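Presberg to accept squeeze bottles with caps on from December

Presberg households will be able to put plastic squeeze bottles in the curbside bin with their caps attached starting in December, the county's waste office said. The change covers ketchup, mustard, mayonnaise, honey, syrup and dish soap bottles. Until now residents have been asked to remove the caps and put them in the trash.

The change follows a refit of the container line at the Ekwood sorting plant, which handles all curbside plastics from Presberg and the neighboring Aoun district. The plant is run under contract by Trereo, which paid for the new equipment. The county will cover part of the cost through a revised gate fee, charged per ton of mixed containers delivered.

Most squeeze bottles on sale in the area are made of PET or polypropylene, and the caps are nearly always polypropylene. The old line at Ekwood sorted whole items by the resin detected at a single point on the surface. A clear or tinted PET bottle with a large cap was often read as polypropylene when the cap faced the sensor, and was blown into the wrong bale. Inverted bottles, the kind designed to stand on the cap, were the most common source of the error. Their caps are wide and heavy relative to the bottle body, and the bottles tend to settle on the belt with the cap end forward.

"The sensor was reading correctly. It was reading the wrong part," said Bilal Nasrallah, who manages the Ekwood site for Trereo. "On a soda bottle the cap is a small share of the surface. On a condiment bottle it can be a third of what the sensor gets to look at."

The refitted line takes several readings along the length of each item and assigns it to the resin that makes up most of the body. Caps are then separated at the reprocessor, where bottles are ground into flake and passed through a water tank. PET sinks and polypropylene floats, so the two can be drawn off separately.

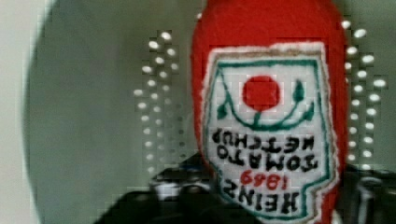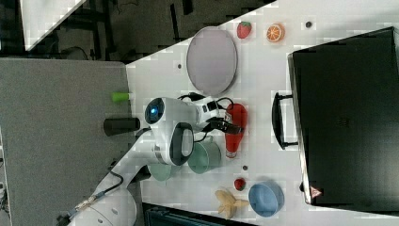
Red bottles: upside down and in plush in the first picture, on its side in the second.

In a trial on the new line, Trereo ran 400 sample bales and had them pulled apart and checked by hand. The share of squeeze bottles sent to the wrong bale fell from 29 percent to 6 percent. Most of the remaining errors involved bottles with full-length shrink sleeves. A sleeve made of a different resin hides the body of the bottle from the sensor at every reading point, and the new line has no means of seeing through it.

Residents are asked to pull off shrink sleeves where there is a perforated seam. Paper labels and small adhesive film labels can stay on. The glue on most of them releases in the hot wash at the reprocessor.

Food residue is the other open question. The county had considered requiring bottles to be rinsed clean but settled on a looser standard, under which bottles should be "empty and not dripping." Jérémie Carré, the county's materials engineer, said that a thin film of sauce does not affect the optical reading and comes off in the wash. A bottle that is still a quarter full is a different matter – it weighs too much for the air jets to move, drops through to the residue conveyor and is landfilled.

"Squeeze it out, add a little water, shake it, pour it off, put the cap back on," Carré said. "Cold water is fine. We would prefer that people not run the hot tap for this."

Putting the cap back on also solves a handling problem. Loose caps fall through the screens at the front of the plant together with broken glass and grit, and cannot be recovered from that stream. Over 2 tons of loose caps left Ekwood that way last year, according to plant records.

Several items stay off the list. Flexible pouches with spouts are made of bonded layers that the reprocessor cannot separate. Black plastic bottles absorb the infrared light used by the sensors and are not detected at all. Pump tops from soap and lotion bottles contain a metal spring and should still be removed and thrown away, although the bottle itself can go in the bin. Individual sauce packets are too small for the line.

Apartment buildings with shared containers will follow the same rules, but their signs will be replaced later than the leaflets going to single-family homes. The county said that drivers will not tag or refuse bins during the changeover for bottles prepared in the old way.

Trereo will report error rates for the line to the county each quarter. The contract allows the gate fee to be adjusted if contamination in the PET bales rises above an agreed limit – the limit itself has not been published. Aoun district, which has its own agreement with the plant, has not yet said whether it will adopt the new instructions. Its residents should continue to remove caps.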